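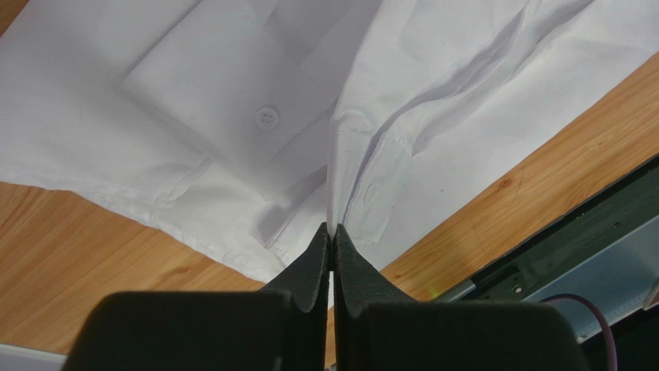 **Can I read in the sun with the Lorkside 2?**

The screen is electronic paper, so it stays easy to read in direct sunlight, and you can turn the front light off completely when you are outside.

## Lorkside 2 E-Reader from Ronden

The Lorkside 2 is the second reader from Ronden. The first one had many friends, but the owners wrote to us often about two things: the page buttons were too hard to press, and the menu for fonts was hidden too deep. Both are changed in this model. The buttons are now on the right side only, they are longer, and they need less force. If you hold the reader in the left hand, you can turn the screen upside down in the settings and the buttons will be on your side.

The home screen is also new. It shows the book you are reading now in the upper part, and under it the five books you opened last. Your library, the dictionary and the notes are in one row at the bottom. The shop is not on the home screen any more. You will find it in the menu, and if you do not use it, you can remove it from there also.

### Reading

- Six fonts are installed, and you can copy your own fonts to the folder "fonts" by cable.
- Margins, line spacing and letter size can be set for each book separately.
- Press a word for a short moment to open the dictionary. Press longer to start a highlight.
- Notes are saved as a plain text file, one file for each book, so you can open them on any computer.
- The page is refreshed fully after every chapter. If you see a gray shadow of the old page, choose a full refresh after 5 pages in the screen settings.

### Files and library

The reader opens EPUB, PDF and plain text. Books which you borrow from a library can be copied with the Cellthorpe desktop program, and it is a free download for all Ronden owners. Please install the program before you connect the reader for the first time. On some computers the reader is shown only as a charging device until this is done.

PDF files with small print are still not very comfortable on a screen of this size. There is a mode which cuts the white margins, and it helps with most novels and articles. For large technical pages we recommend the bigger Lorkside Wide. 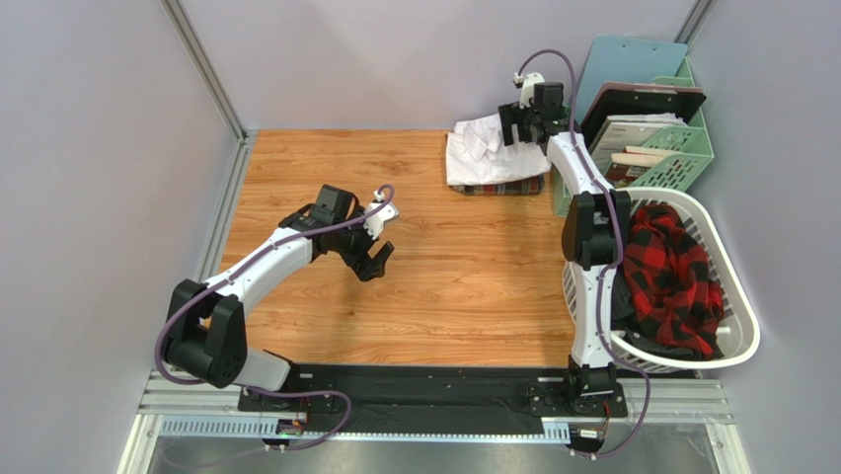
### Technical data

| | |
|---|---|
| Weight without cover | 200 g |
| Storage | 8 GB, memory card slot |
| Battery | up to 5 weeks with wireless off |
| Wireless | Wi-Fi |
| Connection | USB-C |
| Front light | white and warm, set separately |
| Colors | black, dark red |
| Order number | 453 |

The battery time is measured with a short reading time every day and the front light on a low step. With a strong light and wireless always on you must charge more often.

### In the box

The reader, a USB-C cable and a printed quick guide. A charger is not included. Any normal phone charger with USB can be used.

### Covers

The Matsuda cover closes with a magnet and puts the reader to sleep. It is sold in gray and in green. Covers for the first Lorkside do not fit, as the new body is a little narrower and the power button moved from the top to the bottom edge.

### Updates

The last update came in June. It repaired the clock, which lost some minutes when the reader was off for a long time, and it added hyphenation for Portuguese and Polish. To install it, connect to Wi-Fi, open Settings, then Device, then Update. Keep the reader on the cable until the home screen is shown again.

The warranty is two years from the day of purchase. Please keep your receipt and write the order number in your message when you contact the service.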